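Sorting Trays for Early Learners: Blocks, Boards and Work Surfaces
Student Project Report, Department of Furniture and Product Design
Submitted by Kevser Yaman and İlker Öztürkmen
Supervisor: Rostam Talebi
16/01/2019
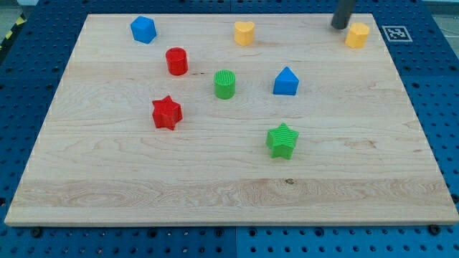

1. Background

The project was carried out for the Nilville preschool, which asked the department to review the materials used in its color and shape sorting corner. The existing materials had been bought at different times and did not form a set. Some blocks were too large for the shelves, and the trays had raised rims that made it difficult for younger children to slide a block to the edge and pick it up. The school requested a proposal that could be stored in a single drawer and used on any table in the room.

The authors were given a budget of 3000 for materials and workshop time, of which 424 remained unspent at the close of the project. The project ran from July until the date of this report.

2. Aims

The first aim was to select a small group of blocks that could be sorted either by color or by shape. The second was to choose a flat board that would set off the blocks clearly and give the children a defined area to work in. The authors also wished to record how the arrangement of blocks on the board affects the ease of the task, as the supervisor had raised this point at the first review.

3. The Blocks

Small plastic blocks were preferred to wooden ones for reasons of cleaning. The colors are blue, yellow, red and green, and they were kept strong and plain. Pale shades were tried and dropped after the first session, when several children hesitated between a pale green and a pale blue.

The shapes include a heart and a cylinder. The heart was added at the request of the teachers and proved popular, although it has a practical disadvantage: its notch and point give the hand less to hold than the round side of a cylinder. The cylinder can be stood upright on its flat end and is easily gripped, but it rolls when it is knocked over. Oğuzhan Bozkurt, who assisted with the observation sessions, noted that the youngest children often chose the cylinders first and left the hearts for later.

4. The Board

The board is rectangular, flat and without a rim. Light-colored wood was selected after a comparison with a white painted panel and a dark stained one. The painted panel showed marks after short use, and the yellow blocks were hard to judge against it under the ceiling lights. The dark panel made the blue blocks less distinct. On pale wood, all four colors could be told apart from the far side of the table.

The selected board has a visible grain and a small dark knot. The supervisor questioned whether the knot would distract the children. The authors kept the board, and no child was observed to pay attention to it. The surface has a matte appearance – a point in its favor in a room with large windows, where a polished surface would produce glare.

5. Arrangement

In the starting arrangement, the blocks are scattered mostly over the upper half of the board and the lower half is left clear. The clear half serves as the sorting area. An earlier arrangement, with blocks spread over the whole board, was abandoned because children pushed unsorted blocks aside and then lost track of which had been placed.

The blocks should not be set in rows. When they were laid out in order, children tended to copy the order and did not consider color or shape at all.

6. Observations

The sessions included 11 children. Most sorted by color when no instruction was given. Sorting by shape required a short demonstration by the teacher, after which the task was generally completed without further help. Two children made their own rule and placed all the hearts in a line before attending to anything else – the teachers asked that this be recorded as a valid result.

Sessions were kept short. Attention fell when a child was asked to sort the same set a third time, and the authors suggest that the rule be changed after the second round.

7. Remaining Work

The storage drawer has been drawn but not built. Volkan Dağdelen of the department workshop has reviewed the drawings and recommends a deeper front panel. The authors also propose a second board of the same size, so that two children may work side by side. The cost of this board has not yet been confirmed.

Copies of the drawings and the session notes are held in the department office and may be consulted on request.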